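From: Teresa Jakubowski
To: Plamdale hobby robotics list
Date: 24 July 2025
Subject: Re: Open day at Womia, anyone going?

Wouter De Smet wrote:
> Can't make it up there myself. Did anybody get to see the
> PC teardown demo? Is it worth the drive in October when
> they run it again? And do they let you near the arm?

Hi Wouter and all,

I went! It took me 83 minutes each way and I'd do it again. They had 11 stations going (the sign at the door said 520 people signed up, and the parking lot sure looked like it), but I spent most of my time at the teardown bench, naturally. The work piece is an old desktop tower lying open, and you can follow along on a big monitor that shows what the wrist camera sees.

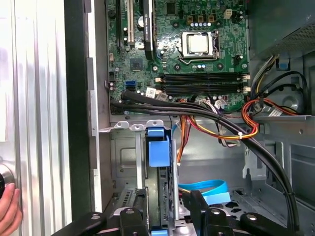
Wrist view at the teardown bench. Quadro card still in, memory slots empty.

What got me was how much cable there is in the way. You plan a nice straight path down to the drive cage and then there's that fat black bundle running right across, plus all the little red and yellow wires. The guy from Sirkov who was on shift told me wires are most of what they worry about, and that blue plastic latches are a piece of cake next to a floppy cable. I asked him a ton of questions about the fingers and he was very patient with me!

And yes, you can stand pretty close, they just want long hair tied back. Get there before lunch if you can, the line was bad after that. Parking is in lot 205, behind the Yu building.

I've got room for two in the car in October if anyone wants a ride.

Teresa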